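How to Set Up a Customer Feedback Panel

A feedback panel is a standing group of customers who have agreed to answer short surveys. The steps below follow the procedure used at Sollwood and apply to most small and mid-sized companies.

Step 1. Define the purpose
Write one sentence stating what the panel is expected to inform – pricing, packaging or service. Questions outside that purpose belong in a separate study.

Step 2. Recruit members
Invite recent buyers by email and by printed card. A list of 700 invitations is suitable for a first round. Screen applicants with no more than three questions.

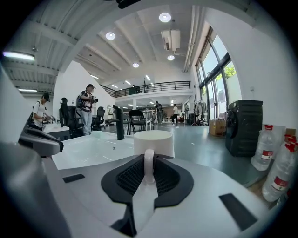
A reader at Dudero wrote that printed cards brought in older customers who had ignored every email, and asked whether the two groups should be reported separately. They should be, at least in the first wave.

Step 3. Prepare the survey
Limit each survey to seven items. Place open-ended items last and test the full set with colleagues before release. 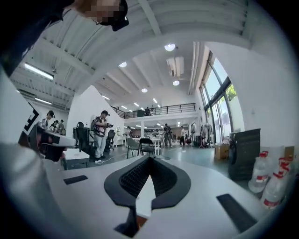 Once testing is complete, send the survey in the morning and leave it open for 3 days. Issue a single reminder to members who have not responded.

Step 4. Report the results
State the number of completed surveys beside every chart – for example, "76 responses." Send panel members a short summary before the next survey opens.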